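Norari Blog Guide
Section 3: Moving your old posts in from another network

Welcome back! If you've been blogging for a good long while, chances are that a fair part of your writing lives on somebody else's site, perhaps a network that has changed owners once or twice since you joined and where you're no longer quite sure who to write to. This section walks you through bringing all of it over to Norari: posts, comments, drafts and the pictures that go with them. Put the kettle on, because the first import can take a while, and it's perfectly fine to stop halfway and come back in the evening.

Before you start

You'll need your sign-in for the old site, an export file from it, and the email address you used there. Norari reads exports from Bisten and Oltdale directly. For anything else, choose "Other" and we'll do our best with it.
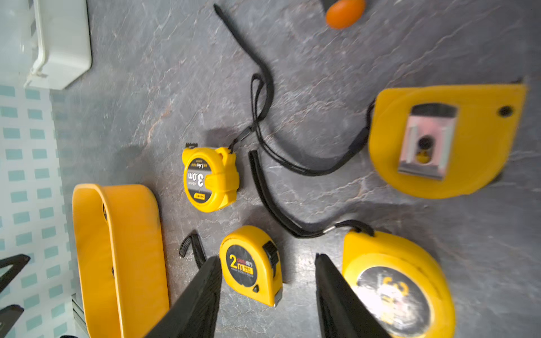

Yellow tape measures on a marble-patterned surface

Getting your file ready

1. Sign in to your old site and look for Export, which is usually tucked under Tools or Settings. On Oltdale it's under Account, then Your Writing.

2. Choose "Everything" if you're offered it. Some sites leave comments out unless you tick a separate box, and you'll be sorry later if the conversation under a post doesn't come along with the post.

3. Save the file to your computer and don't rename it. The importer looks at the ending of the name to decide how to read it.

4. Check the size. A single file can be up to 500 MB. If yours is bigger, export one year at a time and import the oldest year first.

Caution: Please don't close your old account yet, however much you may want to be rid of the place. Until your pictures have been copied, your posts are still borrowing them from over there, and closing the account leaves gaps all through your archive.

Bringing the posts in

5. In Norari, open your Dashboard and choose Import. Pick the name of your old site from the list and drop your file in the box.

6. Match up the authors. If you wrote alone, this is one click. If yours was a group blog, you'll see every name that ever posted, and you can assign each one to a Norari account or leave it as a plain byline. Wouter Van Loon and Roos Van Dijk, who tested this part for us with the archive of their old chemistry blog, left the guest writers as plain bylines, and that reads very nicely on the page.
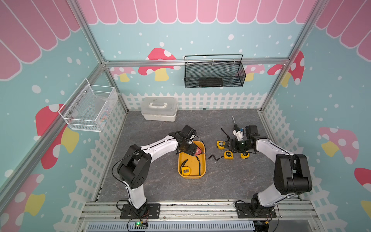
7. Decide what to do about web addresses. "Keep old endings" is the choice we'd suggest for most people, so that a post that used to end in /why-bread-rises still ends that way here. Anyone who has linked to you over the years then only needs to change the first part of the address.

8. Press Start Import. You can close the window and go do something else. We'll email you when it's finished, along with a list of anything that didn't make it.

Note: Roos and Wouter's archive came to 415 posts, and 89 of them showed up on that list the first time. Nearly all had the same trouble, a missing title, and were fixed by opening the list, typing a title in each row and pressing Try Again.

Looking after the old comments

Imported comments arrive hidden. We went back and forth on this, and Raimo Vainio on our support desk made the case that old threads can contain arguments, accusations and the odd legal threat that you may not want to republish under your own name without reading them first. So have a read.

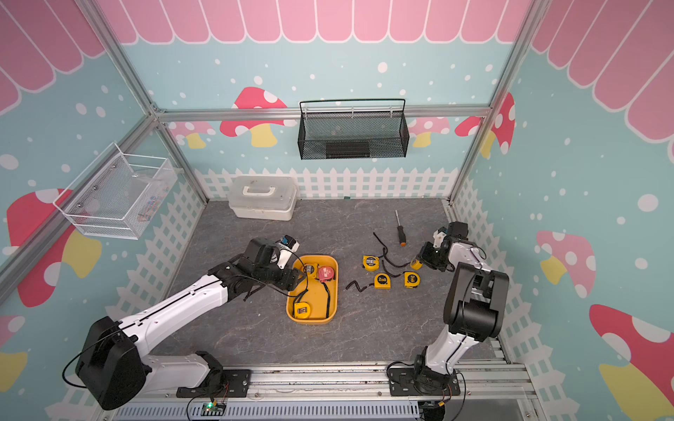
Mushrooms, polka dots and a pink scalloped awning

9. Go to Comments, then Imported. They're grouped by post, oldest first.

10. Use Approve Thread to show a whole conversation at once, or open it up and go comment by comment. A hidden comment isn't deleted, and you can change your mind whenever you like.

11. If someone writes to ask that their old comment come down, search for their name, tick the ones they mean and choose Remove for Good.

Caution: Remove for Good really does mean it. Your export file will still have a copy, but we won't.

Telling your readers

12. Write a short "I've moved" post on the old site while you can still sign in, and link it to your new front page. Two or three sentences is plenty. You don't have to explain why you left unless you feel like it.
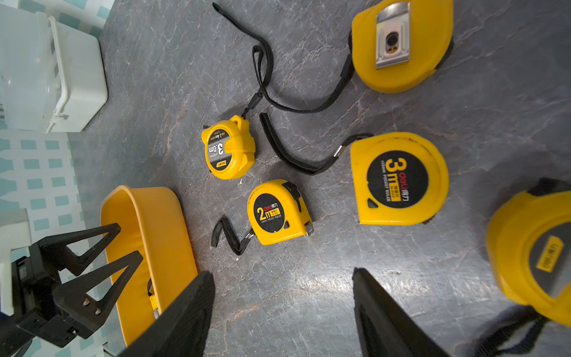 13. If you have an email list, go to Readers, then Add a List, and paste the addresses in. Each person gets one message asking whether they'd like to keep hearing from you, and only those who say yes are added.

14. Update the link in your social media profiles, and in any pinned posts too. Those are easy to forget!

If you get stuck anywhere along the way, write to the support desk from the Help tab and include the name of your old site and the step number you're on. Section 4 covers choosing a layout and setting up your front page.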